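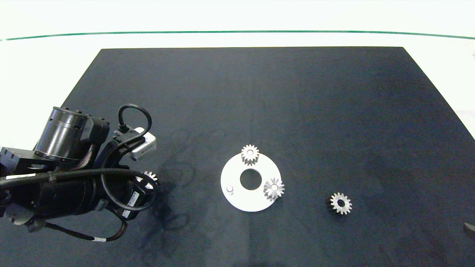
Jaanus Dambrauskienė wrote to me after the last class to ask whether a dark mat isn't just asking for trouble, with all the dust and fingerprints it shows, and whether we couldn't work straight on the white tabletop and wipe it down at the end. Fair question! I got so carried away answering it that the answer turned into this week's notes.

Bench Practice 1089
Handout 2: The mat, the table and small metal parts
Kilon Workshop School, Jesville

Showing dust is half of what I like about a dark mat. If there's grit on my work surface I want to see it before I set a gear down in it. On a white table, pale lint and fine filings can sit there all afternoon, and you only find out when something feels crunchy between your fingers.

The other half is contrast. We handle a lot of bright silver metal in this course, and bright metal on a bright white top is hard on the eyes after an hour. Put a silver spur gear over a navy-black mat and the tooth edge reads right away, even when most of the gear is hidden and all you've got is a bit of the upper rim. For black oxide screws and dark washers it goes the other way, of course, and then I slide over to the white part of the table or lay down a sheet of plain paper. (So Jaanus, you get your white surface after all, just not for everything.)

Matte beats glossy. I feel strongly about this one. A shiny mat throws the lamp back at you and you end up tilting your head around like a pigeon trying to see one tooth. A soft matte finish will pick up patches and scuffs and those faint round smudges, and that's fine, I don't replace a mat for looks. I replace it when the edge curls, or when there's a cut deep enough to swallow a small washer.

Laying the mat

Wipe the table first, then wipe the back of the mat. People skip the back. Let both dry all the way before they meet, or you'll trap moisture and the mat will creep every time you lean on it.

Leave a strip of bare table down each side if you have the room. Mine is where pencils, the notebook and the cup of tea go (lid on, please). The mat itself is for parts and whatever tool is in use right now. I used to cover my whole table edge to edge and it just meant that everything I owned ended up on the mat, including lunch.

Check where your shadow falls. Sit down, put your working hand where it will really be, and look. If the shadow lands right on the spot where you want to set parts down, move the lamp to the other side or shift the part over. Lefties, that means your lamp goes on the right, and yes, the room was set up by a right-handed person, I'm sorry, you're welcome to change it.

Handling gears

A quick vocabulary refresher for those who missed the first session. A spur gear has straight teeth cut parallel to the shaft it turns on. The tip of the tooth is called the top land, the sides are the flanks, the valley between two teeth is the root. The hole in the middle is the bore. Some gears have a raised collar around the bore, the hub, and some don't.

Pick a gear up by the faces or the hub if you can manage it. Grabbing it by the teeth puts skin oil on the flanks, and with a freshly cut one it can also nick you. Lower it flat, and let go when it's touching. Dropping it the last half inch seems harmless on a soft mat, but it's a bad habit, and one day the mat won't be there and you'll have a burr on a tooth.

Don't slide gears across the mat either. Lift, move, set down. Sliding drags whatever is on the mat into the roots, and it's a miserable job getting it out again with a toothpick.

When you have several parts out, lay them in the order they came off, left to right, with a finger's width between them. I keep the same side up as well. If a gear was facing me when I took it off its shaft, it faces me on the mat. You'll forget which way around it went, I promise. I forgot in February with a Riltton winder that had been on my own bench for two days, and I spent an evening trying it every possible way (it was the first way).

Cleaning up

Parts go back in the tray before anything else happens. Then brush the mat toward you with the soft brush and into the dustpan, never with your hand. Metal slivers in the palm are small and sharp and very boring to dig out.

After that, a damp cloth with a drop of dish soap, a second cloth with plain water, and leave it flat to air dry. No solvents on the mats! The Ozoliņš degreaser on the back shelf is for metal only. It left one of our older mats sticky, and I've kept that mat so you can poke it.

If you find a screw on the floor, it goes in the jar by the door. Please don't guess whose tray it came from.

For next time

Set up a work surface at home on any table you like. A dark placemat will do, or the back of an old mouse pad, or a piece of felt if it doesn't shed. Put one shiny metal thing and one dark metal thing on it, then do the same on a light surface, and write me a few lines on what you could see and what you couldn't. Try it by daylight and by lamp. A short note is plenty, 16 lines at the very most, I do have to read them all.

Also bring a soft brush. A clean makeup brush works really well, and a cheap paintbrush works too if you tug out the loose bristles first.

Jaanus, you had a second question, about magnetic trays. I love them for screws and keep them well away from anything I'm about to measure or mesh, as a steel gear can pick up a little magnetism and then it collects filings like a beard. We'll get the trays out next week and you can all see what I mean.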